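Bunte Weingläser aus Kunststoff: hängend lagern oder in den Schrank?

Drevis200
Hallo zusammen! Ich habe mir für den Balkon bunte Weingläser aus Kunststoff gegönnt und bin total verliebt in die Farben. Im Schrank sieht sie nur leider kein Mensch, und mit dem Stiel nehmen sie eine Menge Platz weg. Taugen diese Ständer zum Aufhängen was? Und kippt so ein Ding, wenn man nur auf einer Seite Gläser dranhängt?

bastley
Schrank. Ständer stauben ein.

greenberg_383
Unbedingt aufhängen! Ich freue mich jedes Mal, wenn ich in die Küche komme, das leuchtet richtig :-) Kunststoffgläser sind ja schön leicht, trotzdem hänge ich immer abwechselnd links und rechts ein, dann bleibt alles im Gleichgewicht. Den Fuß in den Haken schieben, Kelch nach unten, fertig. Vorher gut abtrocknen, sonst gibt es Tropfen auf dem Chrom, und die sieht man sofort. Bei den Farben bin ich bei Grün, Gelb, Orange und Pink gelandet, wild gemischt!

Chromständer und buntes Plastik:
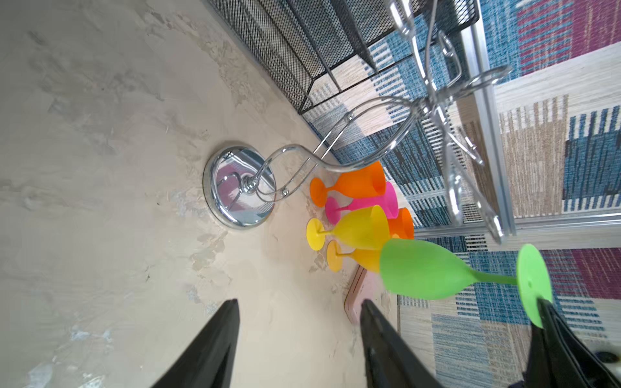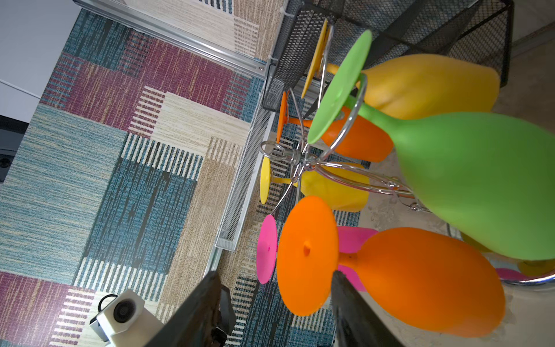
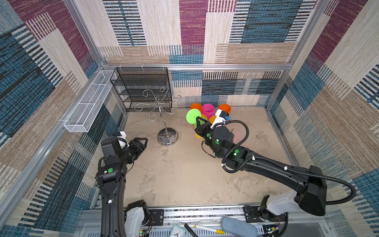
Prisbridge
Miss vorher den Durchmesser vom Fuß, bei meinem ersten Ständer waren die Haken 3 mm zu eng. Und stell ihn nicht direkt neben den Herd, der Fettfilm geht von Kunststoff nur mühsam wieder runter.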